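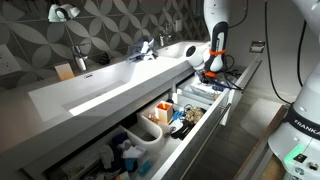
Figure 9.1. Double vanity with two chrome faucets against patterned tile.

Chapter 9
Teaching Abroad: Reading the Offer

Last updated May 28, 2023

Recruiters who hire teachers for schools overseas write cheerful letters. Most of what they promise is true in some sense, and the work of this chapter is to find out in what sense. "Full training provided" may mean a month beside an experienced teacher. It may also mean a binder and a train ticket.

Take the Hurnent program, which placed new teachers in language schools for one-year terms. Its brochure listed 15 days of training. Sadia Bangash, who kept a diary of her first term, counted 4 days in which anyone taught her anything. The rest went to forms, a bank visit, and a tour of the Daltanholm branch office. The brochure did not lie. It used the word "training" for everything that happened before her first class.

Housing deserves the same cold eye. "Furnished apartment" has no fixed meaning, and the photos in a packet may show a different unit from the one a teacher is given. Ask for the address, the rent, and the name on the lease. If the school holds the lease, losing the job can mean losing the home in the same week.

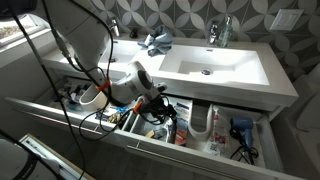
9.1 What the Contract Says About Hours

Read the hours clause before the salary clause. A contract with the Clatevex schools set out 476 classroom hours a year, a figure that looks light until the reader sees that "classroom" leaves out planning, grading, open days, and travel between branches. Irina Chiriac took that contract and later tried to work out her hourly pay. She gave up in June, when the school added weekend events and called them optional. Teachers who skipped them were not offered a second year.

Was that the reason? The school said no, and we can't prove otherwise. But a clause that leaves unpaid work undefined favors the side that wrote it, whatever anyone intended.

As you read the sample contract in the next section, underline each promise that has no number, date, or name attached to it. Then write down whom you would ask about it, and whether you'd believe the answer without seeing it on paper.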